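Teaching by Hand: Collecting Grasp Examples for the Hadgu Project
Final report, group 2
Mar 9, 2018

1. What we set out to do

Our brief was to gather enough examples of a simple handling job for a learning system to copy it. The job was to hold a thin white card upright between two rubber finger pads and carry it across a cluttered room without bending it, dropping it or posting it down the back of the furniture. A child of four can do this. Our first model, trained on a set of examples we had made up at a desk, could not.

The plan was to put the gripper in a person's hand instead of on an arm, record what the gripper's own camera saw, and let the person do the clever part. We called each recording a take. The target was 816 takes by the end of February, a number set by multiplying what we could do in a session by the number of sessions we had been given, so please don't look for statistics in it.

2. Set-up

The gripper came from the Trandow workshop and is heavier than it looks in their drawings. We worked at a table beside the white shelving, with the delivery robots left standing in view. Busy backgrounds were wanted. A system that has only ever seen a blank wall tends to form strong opinions about blank walls.

Position came from a printed marker cube. It works well as long as the camera can see it, a condition we stated confidently in our proposal and then spent two sessions failing to meet.
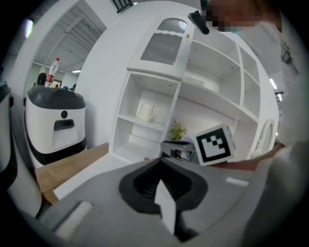
Figure 1. Gripper and marker cube during collection, with the shelving beyond.

3. Procedure

Each take began with the card already in the pads. The operator held still, moved towards the shelving or the robots, paused, and came back. Takes ran to 15 seconds at most. Anything longer and the operator started to think about lunch, and this shows in the wrist data.

We changed the starting angle between takes and swapped operators after every 100. The swap mattered more than we expected. One of us moves like someone carrying soup, and for a while the model did too. When the second operator's takes were mixed in, it loosened up, though it has kept a slight pause before every turn which we can't trace to either of us and are each blaming on the other.

Labels were added afterwards in Leneo, the department's sorting tool. We used three: good, poor and unsure. By the second week "unsure" was the largest pile. We wrote a stricter rule — if the card leans past the rim of either pad, it is poor — and did the whole lot again, which cost us four evenings and some goodwill. 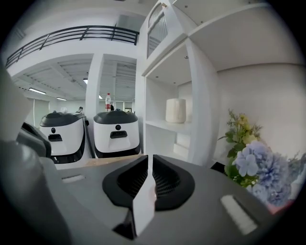
Tradedex wrote back on the draft that the stricter rule was sound but had come far too late, and that throwing out the poor takes would be a mistake, as a system shown only tidy grips has no idea what to do with an untidy one. They asked for the poor takes to be kept in a folder of their own.

We have done this. It is a large folder.

4. Results so far

We reached the target with a day to spare. The model trained on the full set keeps the card upright on most straight moves and does badly on turns, particularly turns to the left. Our takes contain far more right turns, as both operators are right-handed and neither of us thought about it until the plots came back.

Adding the poor takes with their own label helped a little on recovery after a slip. We would not put it more strongly than that.

5. What we would change

Write the labelling rule before the first take. Check the marker cube from the camera's side, not the operator's. Find a left-handed person. The raw files are on the Hadgu drive, and the folder names make sense from the second week onwards.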